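Trornex Wristview Kit
Demonstration capture for small, fussy assembly work

Part no. TX-165
Sold by Jollent. Ships from the Gurkport warehouse.

The Wristview Kit is for labs that need to teach a policy something delicate and have already learned that the overhead camera mostly records the back of the arm. It puts a small camera at the wrist, looking down the fingers, so every example you collect shows the part you care about at the moment you care about it.

We develop it on server boards. They are crowded, they are easy to ruin, and our supplier of dead ones is very cheap. Our in-house set stands at 3753 demonstrations, every one driven by a person, and we kept the bad ones in a separate folder. It is a large folder.

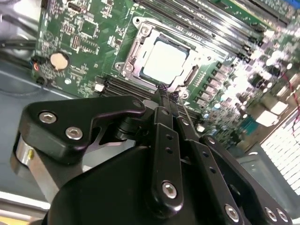
Wrist view during socket work: fingertips near the lower edge of the CPU socket.

Glare is left in the recordings. Early customers asked us to filter it out, and then their policies met a real chassis under real lights and sulked. Exposure can be locked from the Tsikata recorder if you disagree with us.

In the box
Wrist camera and bracket
Cable, with strain relief you should please use
Foot pedal for marking start, stop and "oh no"
One seat of the Tsikata recorder software

Episodes are saved with video, joint positions, gripper opening and pedal marks on one clock. The recorder holds 500 episodes before it starts asking about your disk, and it asks every time.

Not included: arm, gripper, patience. Aba Dogbe in support can advise on the first two.

"I used to redo a third of my sessions. Now I redo them for better reasons." Mwanaisha Okoth, teleoperation lead

Warranty is 48 months on the bracket. The cable is a consumable, whatever the sales sheet used to say.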